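Notes from the Ellery farm open day, September

The open day at Ellery is spread over several farms along one road, and you drive from one to the next. We picked up the map at the Lulis stand in the village at nine in the morning. It lists 13 stops. We managed four.

**Skulamell Dairy.** Cheese room, milking parlor and a short talk on feed. They milk 68 cows. The parlor tour took 40 minutes and was the best organized part of the day. Boots are provided, but the small sizes ran out early. Cash only at the cheese counter.

**Diltard orchard.** Mostly cider apples. You can walk the rows on your own and taste from the press at the far end. The organizers told us they expected 2,000 visitors over the whole event, and most of them seemed to be in the orchard parking field when we were. Allow time to get out again.

**The seed barn.** A small display of old sorting equipment, with labels in two languages. Ten minutes is enough.

The last stop was a long brick farm building right beside the road, with a steep tile roof and a chimney. Park past it and walk back. There are trees on that side, and the shade over the right lane makes the entrance easy to miss if you come in from bright sun. The road is straight and popular with cyclists, so go slowly.

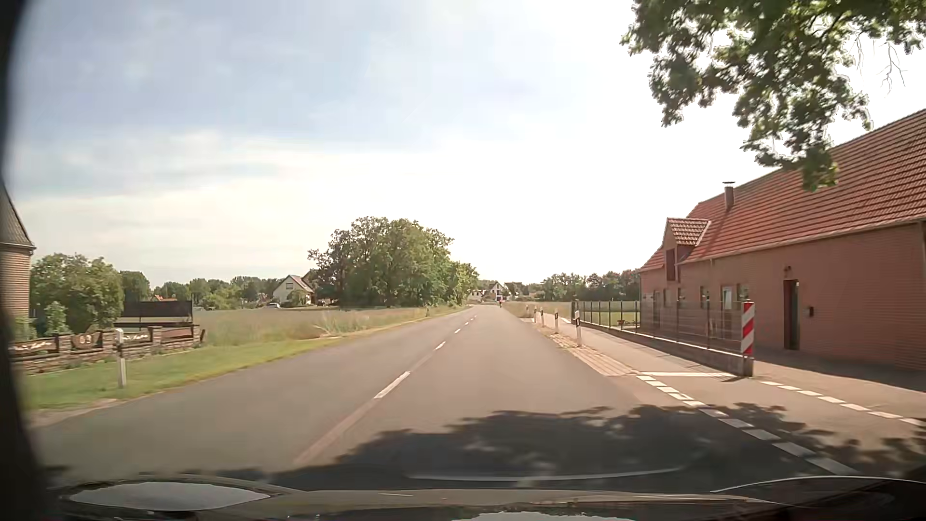 A reader wrote in to add that the cheese counter takes cards after lunch, and that going through the map from the last stop to the first avoids the line at the orchard.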